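Small Rooms Need a Reverberation Limit Too

Most building standards that deal with speech set a reverberation limit for classrooms and lecture halls, then stop. Meeting rooms, clinic waiting areas and town counters are left to the designer. I think this is a mistake, and a cheap one to correct.

Reverberation time is the time a sound takes to fall by 60 decibels after the source stops. It depends mainly on two quantities: the volume of the room and the total absorption of its surfaces. A small room with a plaster ceiling, glass on one side and a hard floor has very little absorption. Speech in such a room is loud enough. It is also hard to follow, since the tail of one syllable covers the start of the next. Raising the voice does not help, as the tail rises with it.

The usual objection is that small rooms do not need a limit because the listener is close to the talker. This holds for two people at a desk. It does not hold for 13 people at a long table with a fan running, or for a person with hearing loss at a service counter. In those cases the direct sound is weak at the far seat, and the reflected sound does the damage.

A second objection is cost. The meeting room I use most often, on the second floor of the Gullora building, has a volume of 143 cubic meters. Before treatment the reverberation time at mid frequencies was well over a second. The owner put absorbing tile on the ceiling and a single panel on the rear wall. No walls were moved and the room was closed for one afternoon. The cost was less than that of the wall display, which was bought so that remote callers could be understood.

The display is worth a comment. Owners will pay for microphones, speakers and processing software to recover speech that the room has already smeared. Processing can remove some of the tail, but it works on the remote end only. People in the room still hear the room.

A workable rule would be short. Set a maximum mid-frequency reverberation time by volume band, for any enclosed room intended for speech between more than four people. Require one measurement, unoccupied and furnished, before handover. Publish the result with the other room data – floor area, air supply, lighting level – so that tenants can compare. Designers would remain free to choose ceiling, wall or furniture absorption.
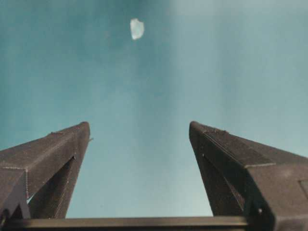
KARPENKO, December

The draft revision now open for comment runs to 668 clauses. Reverberation is named in one of them, and only for teaching spaces. Ventilation noise is covered in detail, with separate limits for supply, return and transfer air. A room can therefore pass on background noise and still be unusable for conversation. The two limits are complements, and a standard that contains the first should contain the second.

I would also ask the drafters to drop the phrase "acoustically appropriate finishes," which appears in the section on public counters. It cannot be tested. A contractor can meet it with paint. A number can be argued over, measured and enforced, and it takes up less space on the page.

Existing buildings should be exempt until the ceiling is replaced. That is the point at which the added cost is smallest, and a replacement tile has to be chosen anyway.

Last updated: December

Related items
Measuring a furnished room with one source position
Fan noise limits and where they are taken
Sumalance ceiling tile: notes on mounting depth
Counter glass and speech at the Ellolus ticket office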